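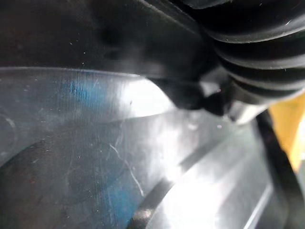

Student Projects > Food & Everyday Science

Which flour makes the liveliest sourdough starter?
Archana Rawat and Jayanthi Joseph

We both bake at home and we both had a starter die on us last winter, so when we got to choose our own topic this was an easy pick! Our question was simple: does a starter fed with rye rise faster than one fed with plain white flour?

What we did

We split one parent starter (Jayanthi's, named Bollach after her grandmother's street) into 2 jars. One got white flour and the other got whole rye, with equal weights of flour and water at each feeding. Every jar was brought to 200 grams in total, and we put a rubber band at the starting level. The jars lived side by side on a shelf in Archana's kitchen, where we kept the room at 78 degrees with a small heater.

What we found

Rye was the clear winner in the early hours. It climbed past its band while the white jar was still thinking about it, and it smelled amazing, a bit like apples. The white starter caught up by evening and held its height longer, which surprised us both. By then the rye had begun to sink in the middle.

We also baked a loaf from each. The rye-fed one came out of the oven at 858 grams and had a lovely sour edge (Archana ate most of it with butter, for research).

Problems

In October the heater switched itself off overnight and we had to throw out that run and start again. We would also like to try spelt, and a cooler shelf.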